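Kastside Community Help
Home > Learning and Practice > Hand skills > Suturing

Spacing and tension of simple interrupted stitches, how do I get them even?

Asked by Leokadia Walczak, 2020-03-01

Hello everybody. I am in the second year of veterinary nurse training and we have a practical test in May. For the test we must close a straight cut with simple interrupted stitches, tie every knot with instruments, and trim the tails. I practice at home in the evening on a silicone pad and sometimes on a piece of pork belly with the skin on, which I buy from the butcher near my bus stop.

My problem is that my stitches never look the same as each other. The first one is usually fine. The second one is too tight and the skin makes a small hill under it. Then I become afraid of the hill, so the third one is too loose and the cut opens a little between the stitches when I bend the pad. Also the distances are different. I start with nice distances and by the end of the cut I have either a big space left or two stitches which are nearly touching.

What I have already tried:

I drew dots on the pad with a pen. It helped for the pad, but in the test we are not allowed to draw dots.

I tried a thinner thread. It was more difficult for me to see and I changed back.

I watched the teacher's hands from very near, but she is left-handed and I am right-handed, so I must turn everything around in my head and I lose the order.

I also do not know how long I should leave the tails. One girl in my group cuts them almost at the knot, and another one leaves them long like whiskers. Both of them say they were told to do so.

And one more question, if it is allowed in the same post. When I make the second throw, the first throw often becomes loose before I can lock it. Do I hold the thread wrong? I use a braided black thread from a Skelimik practice kit. The kit has a small booklet but the drawings are so small that the hands look like potatoes.

Thank you in advance, and please excuse my English, it is my third language.

Remigiusz Czarnecka

Just practice more. Everybody's stitches are ugly at the beginning. Mine were too. Get a cheap kit and do one row every day until you are bored with it.

Leokadia Walczak commented:
Thank you, but I do one row every day already. I think I am repeating the same mistake every day.

Remigiusz Czarnecka commented:
Then do two rows :)

Stanisława Lis

Hello Leokadia. I worked 11 years in a small animal clinic and now I help with the evening skills group at Clarnenon. English is also not my first language, so we will understand each other well. I will answer in the order you asked, more or less.

About the distance. Do not start from one end. Put your first stitch in the middle of the cut. Then put one in the middle of each half, and continue to divide like this. Your eye is quite good at finding a middle and quite bad at repeating the same small distance many times in a row. If your teacher requires that you go from one end to the other (some of them do, please ask her before the test), then use the stitch itself as your ruler. The distance from the needle hole to the edge of the cut should be the same on both sides, and the distance to the next stitch can be double of this. So if you enter 2 millimeters from the edge, the next stitch is 4 millimeters farther. For pork skin you will need to go wider than that, but the proportion stays.

About the hill. When the skin makes a hill, there are two usual causes and you should find out which one is yours. One is that you really pull too hard. The other is that your needle goes in flat and travels too shallow. Then even a gentle pull will lift or roll the edges. Look at your needle at the moment when it enters. It must stand at a right angle to the surface, and you turn your wrist so the needle follows its own curve. Many students push the needle forward like they are sewing a button. It comes out on the other side higher than it went in, and one edge sits above the other one.

For the tension, my old teacher used the word "meet". The edges have to meet, and you stop when they do. Living skin swells after an operation, so a stitch which is just right on the table can be tight the next morning. Your pad does not swell, so it will never punish you for a tight stitch. You must look for it yourself. If you see the surface pressed in under the thread, it was too much.

About the first throw becoming loose. For this you do not need stronger hands. Make the first throw double, which means that you wrap the thread two times around the needle holder before you take the short end. This is the start of a surgeon's knot and it holds by friction while you prepare the next throw. Lay it down flat. Then change the direction for the second throw, so your hands cross to the other side. If you always wrap in the same direction, you are making a granny knot, and it slides. I think it is quite possible that this is your whole problem, because turning around the left-handed teacher in the head is exactly how people lose the change of direction. Say it in a quiet voice while you work: over, away, over, toward. It sounds silly but in one week you will stop needing it.
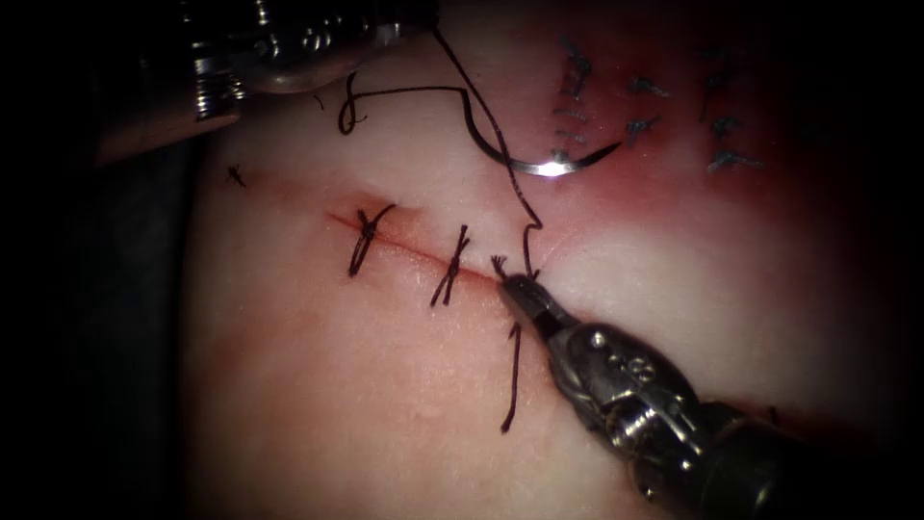
Keep the long end under a little tension while you bring the instrument back, but do not lift it up toward the ceiling. When you lift, you open the first throw. Pull to the sides, low and flat, across the cut and at a right angle to it. The knot should finally sit on one side of the cut and not on top of the line. If it lands on top, pull both ends gently toward the side you want, before you add the last throw.

About the tails. Both girls in your group are a little bit right. For skin stitches which somebody will remove later, you leave enough so that the tail can be taken with a forceps, and short enough that it does not reach the next knot. If it reaches, you will catch it in the next stitch and be very sorry. For stitches which stay inside, they are cut much shorter. Ask which type the test is about. Also cut both tails at the same moment. Hold them together, slide the open scissors to the place, turn them a little and cut. The braided black thread frays at the end, this is normal and it is not a fault of your kit.

One last thing, your pork. Let it come to room temperature before you start, dry the surface with a paper towel and put it over something round, for example a rolled kitchen towel. On a flat board the cut stays closed by itself and you do not learn anything about tension. Over a round shape it wants to open, and you see immediately which stitches are doing their work.

Leokadia Walczak commented:
I checked my knots with a magnifying glass. All of them are granny knots!! Thank you so much. I said the words in a quiet voice and my brother asked if I am praying.

Stanisława Lis commented:
Very good. Now do them slowly. Speed is not tested in May, I suppose?

Leokadia Walczak commented:
We have 15 minutes for the whole cut, so it is enough.

Konrad Nowakowski

Stanisława has said nearly everything. I will add only about the needle holder, which people forget. Take the needle a bit behind its middle, closer to the thread end, and at the tip of the jaws, never deep inside them. If you hold it deep, you lose the feeling and the needle turns. Check also if your holder closes completely. I had a cheap one with a gap and I blamed my hands for a whole winter. Hold a single thread in it, lock it and pull. If the thread slips out, change the holder.

For the pad, I can recommend to cut it in a new place sooner than you want. An old cut with many holes guides the needle into the same holes, and you think you have become better.

Lech Głowacki commented:
Can confirm about the old holes. Does somebody know if the Kavanagh pads are thicker than the Skelimik ones? Mine tears at the edge when I pull the knot down.

Konrad Nowakowski commented:
I have not tried Kavanagh. If it tears, first try to enter farther from the edge. If it still tears, it is the pad.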